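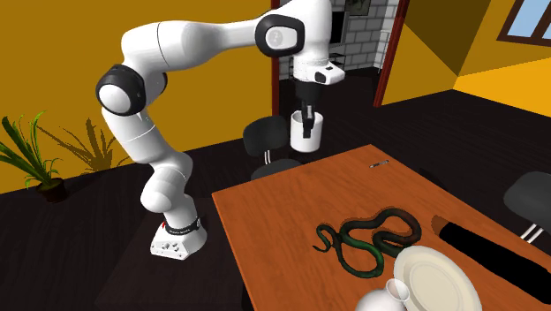

Dernia, Feb 28, 2018

Cell technician (simulated and physical), Takagi cell
Wokska, Dernia site
Fixed term, 16 months, full time

Wokska is looking for a technician to set up and look after the Takagi cell, a single-arm handling cell used for tests with household objects. The cell exists twice: as hardware in the ground floor workshop at Dernia, and as a rendered model in which each new task is tried before it is run on the arm. The post covers both. The person appointed will report to the workshop lead.

The cell

The arm is a white jointed unit bolted to the floor beside a table, with a gripper of two black fingers. Most tasks are pick, hold and place. In the hold shown at the top of this page the gripper has a white mug from above, clear of the floor behind the table, with part of the fingers hidden by the rim. Holds of this kind account for much of the daily work on the cell, and most of its faults.

The model has 752 saved layouts. Each stores the position of the arm base, the table, the chairs and every loose object. Many of the older layouts were made before the present gripper was fitted and carry the wrong finger length. They open without an error message, but the fingers stop short of the object or pass into it. Correcting them is the first large job of the post and should be finished by October.

Duties

Setting up
Load the layout for the day's task and check the base position against the floor marks in the workshop.
Check the reach of the arm over the full table top, including the far corner, and note any pose in which the elbow comes close to a wall or a chair.
Set finger opening, closing speed and grip force for each object, and enter the values on the object sheet.
Run each new task in the model at full speed, then on the hardware at reduced speed with a second person present.

Looking after
Clean the finger faces at the start of each shift. Replace the pads when the edge has rounded; do not turn them.
Check the base bolts weekly with the torque wrench kept at the cell.
Inspect the joint caps for cracks and missing screws.
Test the stop circuit before the first run of the day and sign the log.
Re-zero the arm after any stop under load, and record the offset found at each joint.
Keep the model in step with the hardware. A change to one is not closed until it has been entered in the other.

Repair
Trace and clear gripper faults. The usual ones are slow closing, uneven closing and loss of the position signal at the wrist connector.
Replace fingers, pads, cables and caps. Joint drives are not opened at Dernia; they are removed, packed and sent to the Tivard workshop.
Find the cause of contact faults in the model, such as an object that shakes in the grip, sinks into the table or drops when the arm turns at the wrist. Wrong mass, wrong friction and a badly fitted collision shape should be checked in that order.

What we need from you

A trade qualification in electrical or mechanical maintenance, or equal experience.
At least 2 years of work on jointed arm robots, including fault finding on grippers.
Practical use of a robot simulation package. We do not mind which one. You must be able to edit an object's mass, friction and collision shape by hand.
Able to read wiring diagrams and write a clear log entry in English.
Able to lift a gripper assembly at shoulder height and to work kneeling at the base.

Helpful but not required: a scripting language, experience of checking large sets of files, a driving licence for trips to Tivard.

Hours and place

The workshop is open in the daytime only and there is no night shift. Work on the model may be done at a desk on the same site but not from home, as the layout files are held on a local server. You will spend 2 days each month at Tivard for drive tests and spare parts. Travel is paid at the standard site rate. Pay is on the technician scale, with the starting point set by experience.

How to apply

Send a short letter, a list of past posts and one example of a fault report you have written. Remove customer names from the report. We are interested in the order in which the checks were made and how the result was recorded, so a plain report of an ordinary fault is suitable.

Applicants called for interview will be given a layout with a gripper fault in it and asked to find and correct the fault at a workstation. A walk round the hardware cell follows. Safety shoes can be borrowed at the gate; please state your size when you accept the interview.

Applications go to the Wokska staff office, Dernia site, marked "Takagi cell".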